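Grelilis Household Repair Terms, data card

Last edited 9/23/20

What this is

A list of 1373 words and short phrases people use when they talk about fixing things at home, each with a plain definition and at least one spelling variant where we found one. The terms were copied by hand from the message boards at Pesier and Lill, which both allow reuse of short extracts. License terms are in the file called LICENSE. Read it before you ask us.

What it claims to be, and what it is

The first release called itself "a complete vocabulary of home repair." It was nothing of the kind. It leaned hard on plumbing, had almost no roofing, and treated one region's slang as everyone's. We dropped the word "complete." We would drop "vocabulary" too if the file name weren't already in so many scripts.

Files

terms.csv: one row per term, with definition, source board and variants
disputed.csv: 329 terms where the two readers did not agree on a meaning
sample.csv: the first 100 rows of terms.csv, for people who want to look before they download
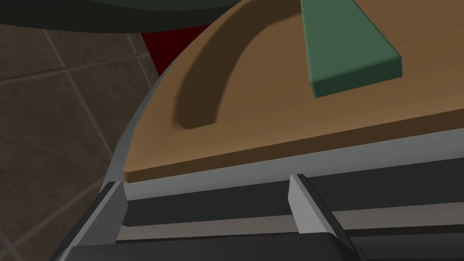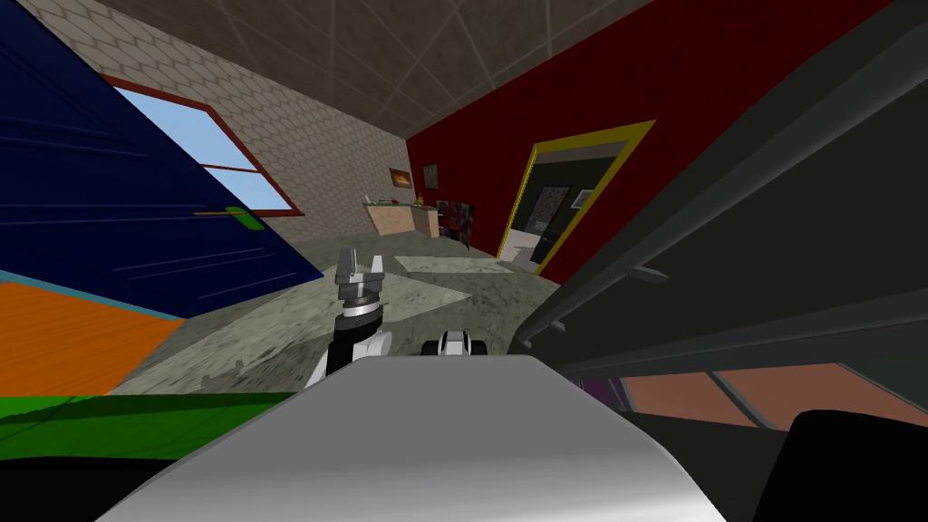
Definitions are the weak part. Each was written by one reader and checked by a second, and the second reader had already seen what the first one wrote, so I don't put much faith in the agreement scores. Ordinary parts come off worst. Take the green lever handle on the navy door: posters call that a lever, a latch, a door pull or just "the handle," and our file kept three of those as separate terms with three definitions that don't quite match. A cutting board with what looks like a groove is no better, as "groove" has one row for wood and another for tile and neither mentions the other. If your work depends on telling near-synonyms apart, test on your own text first.

Known problems

Dates were not kept. You can't use this to show that a word is new, old or on its way out, though two people have already tried.

The Lill board had a moderator who rewrote brand names into generic ones. We can't tell which posts were changed.

Nemham asked for a smaller version capped at 1000 rows. It was made by cutting the rarest terms, and those were the only interesting ones. We don't recommend it and will stop hosting it in November.

Frequency counts come from a search tool that matched parts of words. "Nail" is too high. So is "tap."

Reporting errors

Send the row, the term and a link to a post that shows the use you have in mind. "This is wrong, everyone says it the other way" will be closed without a reply.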